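Print this post | E-mail this to a friend

Search this blog: type and press enter

Cleaning a floor by hand, one cloth and one sponge

Tuesday, October 6, 2020

I have been cleaning floors more this fall than I ever did before. We moved into the place on Sastlow at the end of the summer and every room has the same dark floor, a color between green and gray that looks good for an hour after you wash it. Then it shows everything. Dust shows, crumbs show, and dried water marks show worst of all.

At the old apartment we had a beige floor and I mopped it when I felt like it. I don't think I ever saw dirt on it. I assume the dirt was there.

So this post is about how I do the floor now. A few people asked after I complained about it last month. Abdelkrim El Khatib wrote to say he does his whole place with a string mop and a bucket of hot water and has never had a problem, but he has light tile, and I told him so.

What I use

A sponge and a cloth. That is most of it. I gave up on the mop in the second week because it left streaks that I could see from the doorway, and I had to go over the whole thing again with a towel.

The sponges are the plain yellow rectangular kind with big pores. I don't like the ones with a green scouring side for this, as they can dull the finish if you forget which side is down. I did forget, once, near the back door, and there is a patch there the size of a saucer that I notice every day.

The cloths are thin and pink. They came in a pack with blue ones and I keep the blue ones for the bathroom. I wash them without fabric softener. Softener leaves something in the cloth and the something ends up on the floor.

For soap I put a small squirt of dish liquid in 2 quarts of warm water. I bought a bottle of Stevine floor wash when we moved in and used half of it. It smells fine, but I was getting a film with it. It may be that I was using too much. The rest of it is under the sink if anyone local wants it.

The order I do it in

1. Pick everything up. Shoes, bags, the cat dish, anything that can go on a table or a bed goes there. I used to clean around things and it takes longer.

2. Sweep twice. The first time gets the crumbs and the second time gets the dust that the first time moved around. I go along the baseboards with the corner of the broom. Ours are black, and gray dust sits on top of them in a line.

3. Wash with the sponge. Wring it until it stops dripping, then wipe a section as far as your arm reaches without leaning. Rinse, wring, next section. Start at the wall that is farthest from the door. I know everybody says this, and I have still ended up in the wrong corner with a wet floor between me and the hall.

4. Dry with the cloth. This is the step I used to skip. On a dark floor you can't let the water dry by itself. Fold the cloth in four, wipe in one direction, and turn to a new side when it starts to drag. Keep the sponge and the cloth near each other so you don't have to get up.

5. Do under the furniture last. The curved white table is easy because it stands on two round legs, thick ones like short columns, and you can get a cloth around them in one pass. It is wide, though, and I have hit my head on the edge of it more than once coming back out. Cables need to be lifted up and wiped under, then put back. I wipe the cable too. A white cable on that floor looks dirty before the floor does.

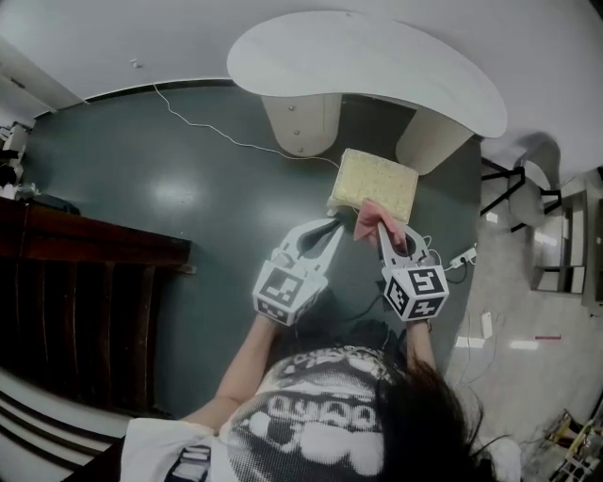 Spots and marks

Most spots come up with the damp cloth pinched over the place and a little pressure. If it doesn't come up in the first few wipes, I lay the wet sponge on it and go do something else for a couple of minutes. That takes care of jam, dried coffee and whatever the cat tracks in.

Black heel marks are different. Soap does nothing to them. A pencil eraser works, the white kind, and then you have to sweep up the eraser bits. Brahim Slaoui at work told me to use a tennis ball on the end of a broom handle and I tried it. It does work on some marks, but it took me longer to cut the hole in the ball than it would have taken to rub them all out with the eraser.

I have not found anything for the dull patch by the back door. I was told there is a polish made by Trindness that fills in light scratches, and I looked at it in the hardware store, but the label said it was for sealed wood and I put it back. If I find out what this floor is made of I will look again. The landlord's papers just say "hard flooring, dark."

How often

I do the main room once a week and the hall when it needs it. The main room is 240 square feet, so the sponge is not as crazy as it sounds. It takes me under an hour with the sweeping. If we had a bigger place I would go back to a mop for the middle and do the edges by hand.

In between I just sweep, and I keep one damp cloth over the side of the bucket for drips. We started taking our shoes off at the door in October and that has made more difference than any of the above. I put a rack there, and a mat. The mat has to be shaken out every couple of days or it turns into one more thing that sheds on the floor.

My knees

I got a comment on the last post asking about this. Yes, they hurt the first few times. I use a foam gardening pad now and slide it along with me. An old bath mat folded over would do the same thing. I tried strap-on knee pads from the garage and they left marks of their own, little gray arcs all over the place, and I had to do half the room again.

I also switch hands, sponge in the left for a while and then in the right. My left hand is slow at it but my shoulder doesn't ache the next day.

Two other things while I am on the subject. Throw out the sponge when it starts to crumble at the corners, as the bits get into the water and you end up spreading them. And change the water before it looks like it needs it - on a dark floor you can't see that you are wiping it with gray water until it dries.

Next time I will probably write about the windows. They face Alaoui Street and the buses go by all day, so there is plenty to write about. I have not started on them yet.

Print this post | E-mail this to a friend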